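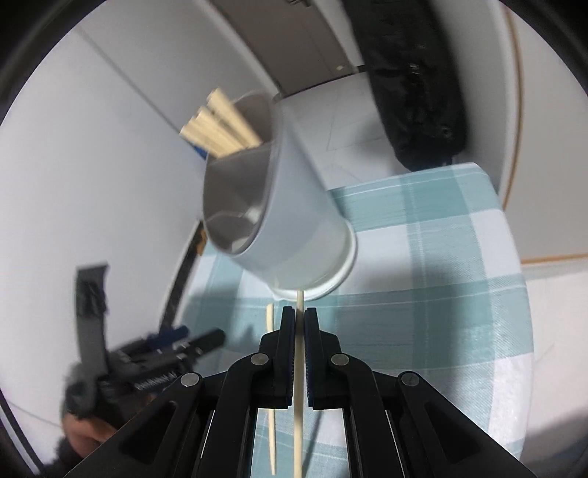

Wooden chopsticks and a cloth on the table.

Windska Supper Club opens for a second season

Windska Supper Club is back! The monthly evening of shared cooking returns to Varna Hall on Saturday 30th January, with 100 places at the long tables and a brand new noodle menu to kick things off.

The club's first season ran over 4 evenings and served 497 meals, far more than anyone had expected when the idea was first floated over a pot of soup. This year the kitchen has a bigger stove, a proper serving hatch and — at last — enough bowls to go round.

Guests can come just to eat, or turn up early and join the dumpling table, where beginners are very welcome. Places at the dumpling table are limited to 30, so do book ahead.

Organiser Aminu Garba said: "I still can't get over how many people stayed behind last year to swap recipes. We had neighbours who'd lived on the same street for ages and had never said hello, and there they were arguing happily over how much ginger to use."

Music comes from local duo Moltodetti, and bread is baked by Schnyder, the bakery on the corner of the square. The February evening will be all about pies.

Doors open at 6pm. Tickets are on sale now at the Varna Hall front desk, and under-fives eat free.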